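Gripper fingers and soft fabric – what are people using?

garier_9
Posted January 22, 2019
Our group has the clothes folding task this term. The hand-held gripper is fine on anything stiff, but on T-shirts the fingers skate across the top layer. We've logged 186 grasps and I'd bin a fair few. Has anyone changed the finger spacing?

pillai
Leave the spacing alone. Come down closer to the hem and press before you close. What surface are you on?

garier_9
Bamboo mat on a bed. Folded pile down one side, work in the middle.

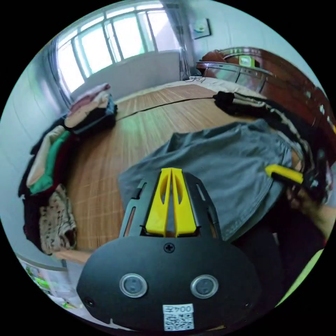
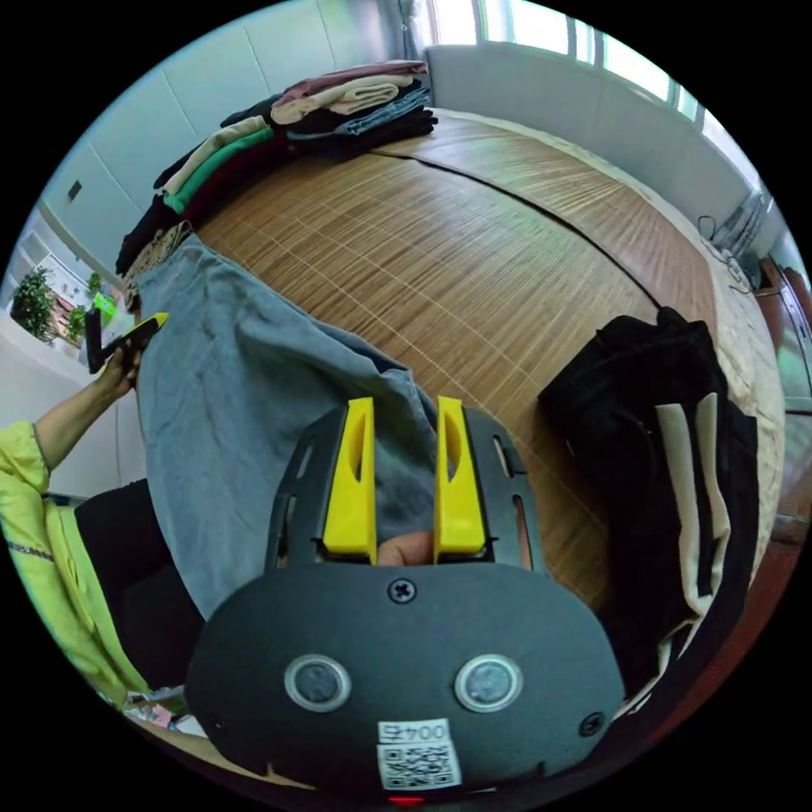

Dovham Student Robotics Club – Manipulation Group

dovham_tess
I'd lose the mat. The strips run in lines and a fingertip could catch on them. Plain sheet, every time.

pillai
Disagree. A sheet moves with the garment and then you're folding two things. The mat stays put.

dovham_tess
Not if you tuck it in properly. We did 900 grasps on a sheet in July and had to redo 19.

jimero
Jeans and tees shouldn't be in the same batch anyway. Cyrill Prantl had us sort by fabric weight first and it made the logs much easier to read. Colour doesn't matter much.

garier_9
Mixed batch is in the task rules, so I can't sort. Will try the hem approach and a tucked sheet, about 9 goes each, and post the numbers.

pillai
Same shirt for both, please.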